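Switching to tea, six weeks in

I gave up coffee in March, mostly because my friend Meenakshi Rajput dared me to, and I have been meaning to write about it ever since (sorry to everyone who emailed!). The first week was every bit as grumpy as people warn you about. I had a headache, I snapped at the mailman, and I fell asleep during a movie I had paid good money to see.

What got me through was making a little fuss over it. I warm the mug first, I let the leaves sit for four whole minutes, and I don't look at my phone until I've had the first sip — well, most mornings.

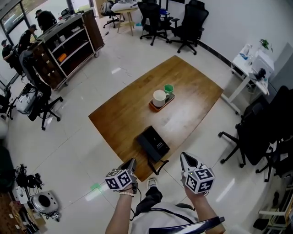 White mug, green cup, little tray.

My mother always put cups on a tray, even for one person, and I used to tease her for it. Now I do the same thing and feel very grown-up. I'm sleeping better too, though I still slow down when I walk past the coffee place on Bronley and somebody opens the door. Next I want to try the smoky black kind Meenakshi keeps going on about, so if you have a favorite, please leave me a comment.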